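**Grovberg sim kit - anyone actually paying for it?**

**dima_ns**

So I've had the Grovberg home simulation kit on trial since October and I need to decide whether to pay for it. We're a tiny team, and what I want is a believable apartment where I can drive a humanoid around all day without anyone getting a foot run over. The pitch is furnished rooms, a humanoid that's already rigged, and "material variation," meaning you pick a texture family and it dresses the room for you. I went for patterned wood and boy did it commit.

Setup took me 63 minutes from download to a robot standing in a room, and that includes a fight with my graphics driver. I've had worse. The part I like best is that I can look down past the robot's own body while it moves, so I catch dumb foot placement before it turns into a fall. 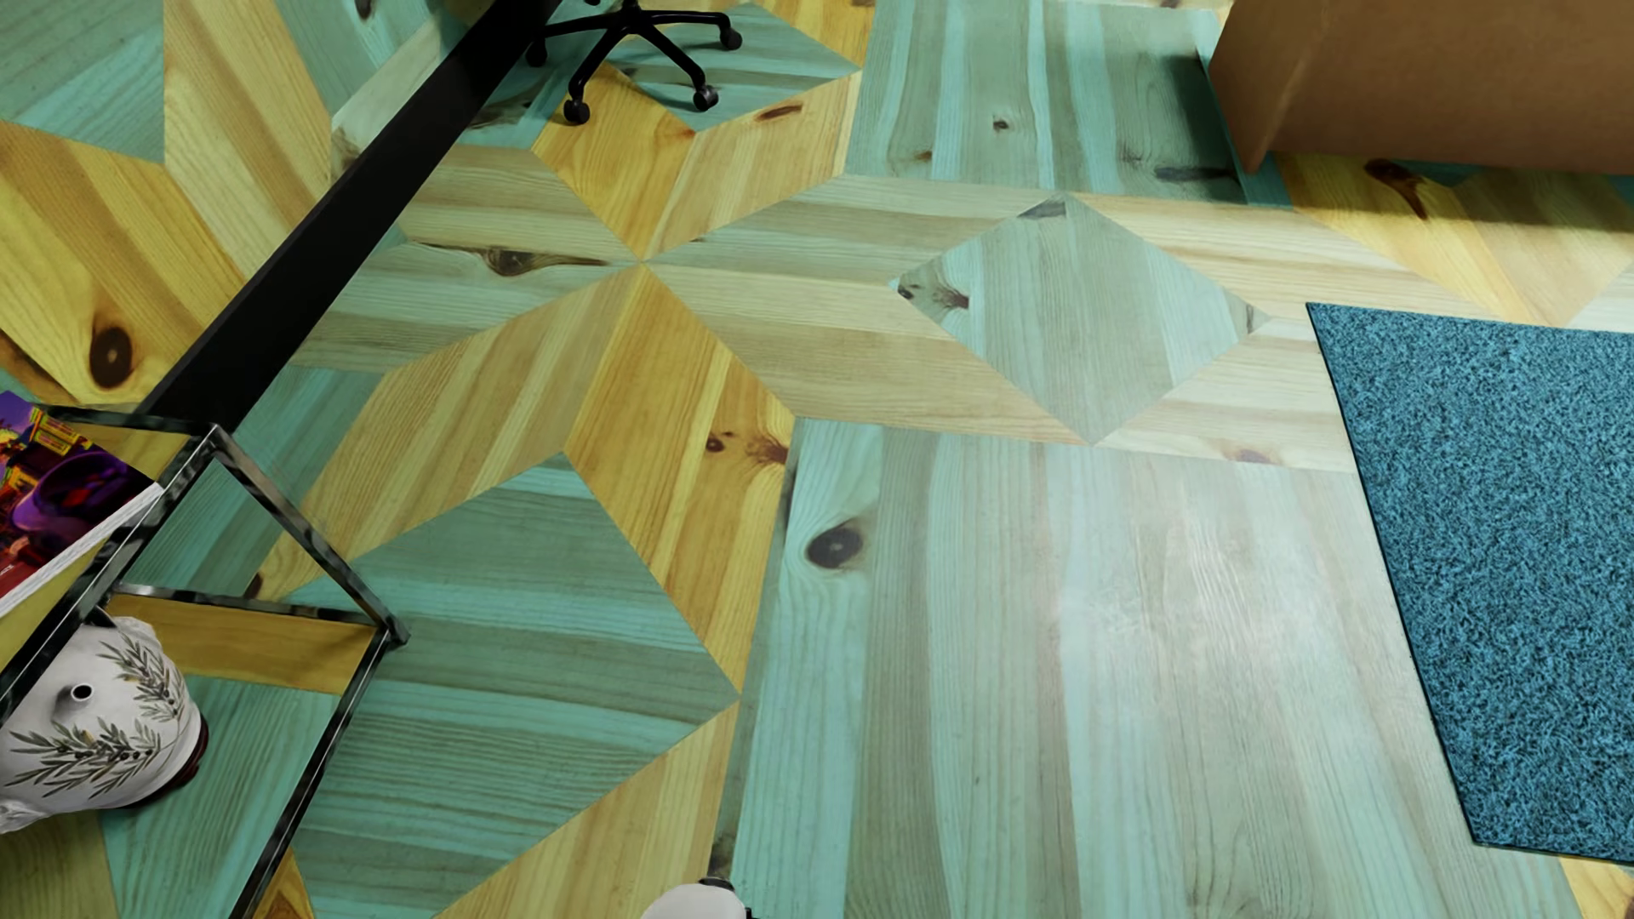 What I can't figure out is whether the floors are helping me or hurting me. My navigation stack does fine on plain gray. Put it on a floor with strong diagonals and it starts seeing edges that aren't edges, and it'll slow down for a seam between two boards like it's a step. I kind of love that it found the problem! I also kind of want my week back.

Anybody here past the trial?

**turkwood_ketill**

Paid user, second year. Your slowdown is the reason I'd keep it. I had the same thing with a checkered tile set, and the fix was in my own depth filtering. The kit was fine. Try turning the texture contrast down to 5 and walk it back up as you retrain.

My real gripe is the furniture. Chairs and rugs look great, but out of the box everything on wheels is frozen in place. Bump an office chair and it's a boulder. You have to go in and free the casters yourself, chair by chair.

**wirojp**

Gonna disagree with Ketill. A floor like that isn't a fair test of anything. Whose home has star patterns on the floor AND the walls AND the ceiling? I tried the kit and went back to Putemex, which is uglier and has boring beige rooms, and my results carried over to the real apartment a lot better. Pretty renders sell licenses. I'd put the money into a weekend in a rented apartment with the real machine.

**dima_ns**

Wiroj, fair, but I can't rent an apartment every time I change a gain. And I don't think I need the room to look like somebody's house. I need it to look like lots of different things so the robot stops caring.

Ketill, thank you, I had no idea about the casters. That explains a very ugly log from last night. I just figured my arm controller was broken.

I did a longer session this morning, all kitchen stuff. Standing near the counter, turning, keeping the arms out of trouble.
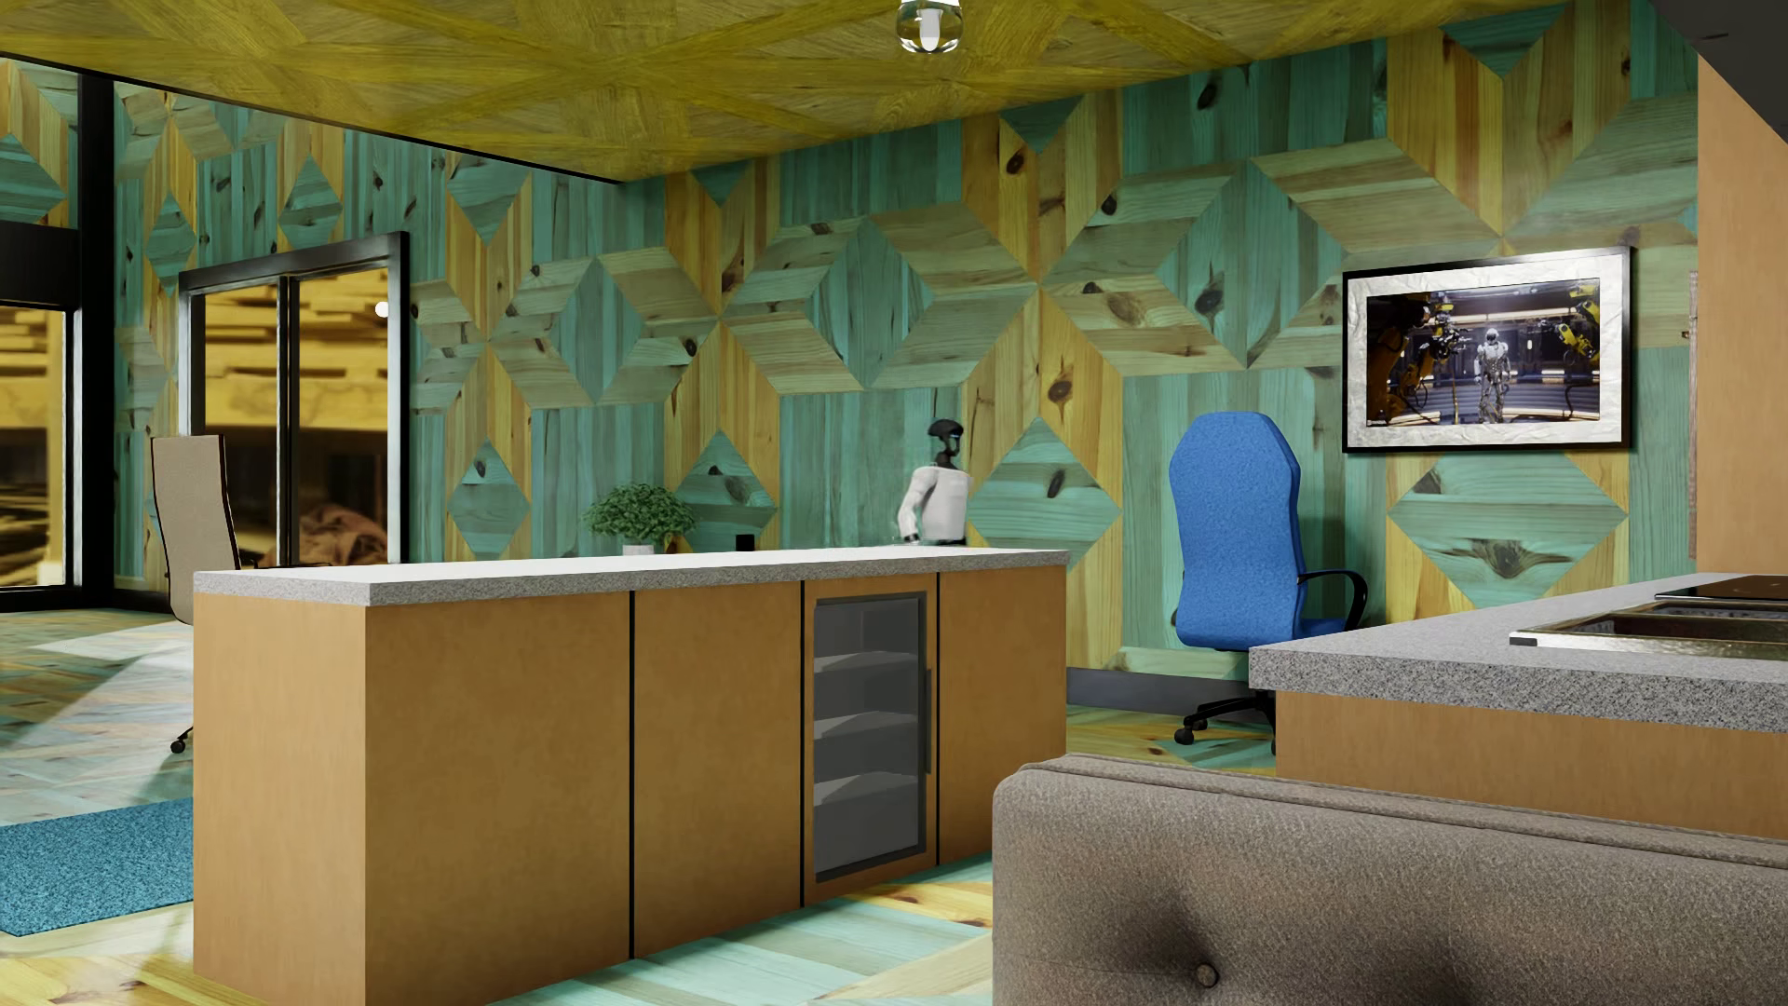

Turning in place is solid, I have no complaints there. Reaching is where it gets touchy. I set up 100 reach attempts across the counter and the hand clipped the stone in 6 of them, always on the same side. I can live with that for a trial, I just can't tell yet if it's my collision margins or their mesh. Has anyone checked how closely the counter's collision shape follows the one you see?

**tomomi_n**

I checked! It's a simple box, and it sits a bit proud of the visible slab. Not by much, but if you're running tight margins you'll touch it before you "touch" it. There's a setting called detailed collision buried in the room file. Turn it on for the counters only, or your frame rate goes in the toilet.

Also the glass. Are you using depth? Mine went straight through every window and the cooler door until I switched the glass to the sensor-aware version. I wrote to support and they answered the same afternoon, which was nice, but why isn't that the default?

**wirojp**

Tomomi, you just listed two things a paying customer shouldn't have to dig for.

**tomomi_n**

No argument. The documentation is bad. I still renewed.

**nattawut_c**

Does anyone know if it plays with the Yensuk hand? The stock hand is okay for poking at things but I need real fingers, and their compatibility page hasn't been touched in forever.

**turkwood_ketill**

Works, sort of. Import it yourself and redo the joint limits by hand, the importer gets the thumb backwards. I can send you my file.

**nattawut_c**

Yes please! Messaging you now.

**dima_ns**

OK, detailed collision is on for the counters and I'm rerunning the reaches tonight with the same seeds. If the clipping goes away I'm buying the small license and skipping the multi-room one. Wiroj, if it doesn't, you can send me the Putemex link.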